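Category: Lab Automation / Methods and Good Practice

4. House rules for hand-held gripper work

I'll be upfront that this section started life as a sheet of paper taped to a cabinet. When we began the Flarnirell project in Boston, we had a long protocol document that I wrote and that, as far as I can tell, only I ever read. So we threw most of it out and kept the rules people were breaking. What follows is the version we used for all 270 sessions reported in this paper, and I've tried to leave in the parts we argued over.

4.1 Table setup

Everything starts from the same layout. The white board goes down first, then the racks, and the racks stay where they are until the session ends. We use one metal rack and one plastic rack on purpose (Fig. 3). The two materials look very different under our lights, and a rule that only works on one of them is not much of a rule. The metal one throws reflections around its empty holes, so we ask the operator to check the view before starting and to shift the lamp if the holes wash out. Small angles in rack placement are fine. We used to insist on square alignment and it cost us a whole Wednesday of fussing for nothing.

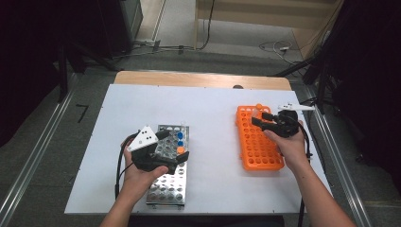

Drindgate Laboratory Automation Group

Figure 3. Two-handed tube work with a gripper in each hand, metal rack on the left and orange plastic rack on the right. Each gripper carries a marker plate on top.

4.2 Handling rules

Rule one is about the marker plates. They face up and they stay uncovered, and if a sleeve or a wrist drifts over one, you stop and redo that move. I know it feels picky! But we dropped 112 moves in the first round for hidden markers, and I would much rather lose ten seconds than a recording.

Rule two covers cables. Each gripper's cable runs down its own side of the board and never across a rack. Leave a bit of slack – a tight cable pulls on your wrist and you start making odd little corrections that end up in the data.

Rule three is that the grippers don't cross over each other. If a tube has to go from the left rack to the right one, you hand it over in the middle. My Yalçınkaya colleagues wanted to allow crossing for experienced operators, and we tried it, and the logs got messy enough that we went back.

4.3 What we log

After each session the operator fills in a short form with dropped tubes, stops, and anything bumped. We ended up with 998 usable moves and 59 logged stops. Most of the stops were for cables, which surprised me a little (I had my money on the marker plates). Stops are never counted against the operator, and we say so on the form itself, right above the signature line.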